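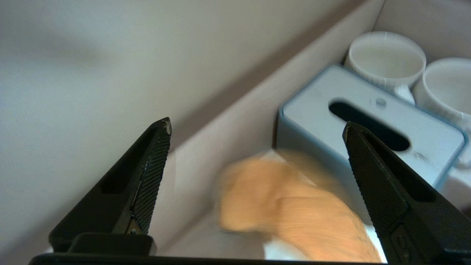
I keep my tissues in a drawer, and I have been getting grief for it since July. My sister-in-law Idalina thinks a box of tissues belongs out on a table where anyone can grab one, and my friend Kelly told me (over dinner! at my own house!) that it's a little unfriendly to make guests ask. So let me make my case.

A tissue box is the one thing we all agree to leave out in plain view, in every room, forever. We hide the batteries and the tape and the scissors, and then we put a cardboard cube covered in watercolor seashells right next to the nice lamp. Why? I counted once when I was a kid and we had 6 boxes going at my mother's house, including one on top of the TV. They were all dusty. You know that first tissue, the one that sticks up and goes gray at the tip? I grew up blowing my nose on that.

Mine live in the top drawer by the front door now, the shallow one, lying face up so the slot is right there when you pull the drawer open. That part matters. If you stand the box on its end to save space you have to dig for it with a runny nose, and then yes, Idalina wins. I also don't let anything pile up on top. No mail, no takeout menus, no gloves. I tried sharing the drawer with the dog's leash for a while and it was a mess, the clip kept snagging the tissue and pulling out four at a time.

The other complaint I get is that a drawer is slow when you're about to sneeze. Fine, I'll give you that one. I have lost that race a few times. But my neighbor Kausar has a box on every flat surface she owns and I've watched her sneeze into her elbow anyway, same as the rest of us.

And those covers, the quilted ones and the fancy wood ones? I had a cover from a gift shop in Gonham and spent five years wrestling refills into it, and the last third of every box got stuck down inside where my fingers wouldn't go. If a thing needs an outfit before you can stand to look at it, maybe it wants a drawer.

Kelly is coming over again next week. I've told her which drawer.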